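Gedance Opens Spring Enrollment for Ledton Home Flooring Program

LEDTON – Gedance, the regional flooring supplier, will open spring enrollment for its home flooring program in February. The program is available to homeowners and landlords in Ledton and Bastby.

Customers who enroll receive a home measurement visit, a written quote and a fixed installation date. Removal of old carpet is included for homes with up to two rooms of work. Larger jobs are quoted separately.

Gedance completed 489 installations through the program last year, 368 of them in Ledton and the rest in Bastby and nearby towns. Bedrooms and hallways were the most common requests.
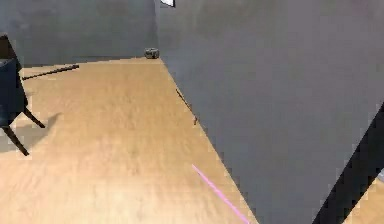 Rendering: light tan wood floor with plain gray walls.

New this season is the Kuusk line of wood flooring, which comes in light, medium and dark finishes. Samples can be borrowed from either showroom for up to a week – no deposit is required.

"Most customers want to know the price and the date before they move any furniture," the company said in a statement. "We give them both in writing."

The Bastby showroom will add evening hours every Wednesday until 8 p.m. during the enrollment period. The Ledton showroom keeps its current schedule.

Spring enrollment is limited to 105 homes. Applications are accepted at both showrooms and by mail.

About Gedance
Gedance sells and installs wood, tile and carpet flooring for homes and small businesses.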